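How to Sort a Bin of Play Food Without Losing the Afternoon

Posted 4 January 2026

Our play food started as one modest Nendow starter set. Then came a September yard sale, and now there is a tub of it that takes two adults to lift.

You will need one large clear floor, 30 minutes and three bins. Colors help, as labels get peeled off by the end of the week.

Step 1. Tip everything out. All of it. Picking from the top only gets you the same four bananas you sorted last time.

Step 2. Make your piles by where the food would live in a real kitchen: produce, bakery, meat, seafood. Resist the urge to add "miscellaneous." It will have eaten the other piles by lunch. 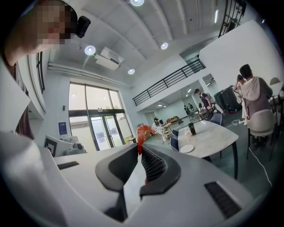

Seafood is the pile people skip, and then a shrimp spends the winter with the croissants. Give it a small bin of its own, even if it looks a little lonely in there. Anything curled goes in on its side, or it will hook its neighbors and come out as a bouquet.

Step 3. Pull the casualties. A cracked egg can go. A pizza slice with tooth marks is a judgment call, and in our house it stays.

Step 4. Wipe each piece with a damp cloth and let it dry on a towel before it goes back. Our tub holds almost 100 pieces, so put on a long podcast.

Step 5. Lids on, seafood on top. Repeat when you next step on a carrot.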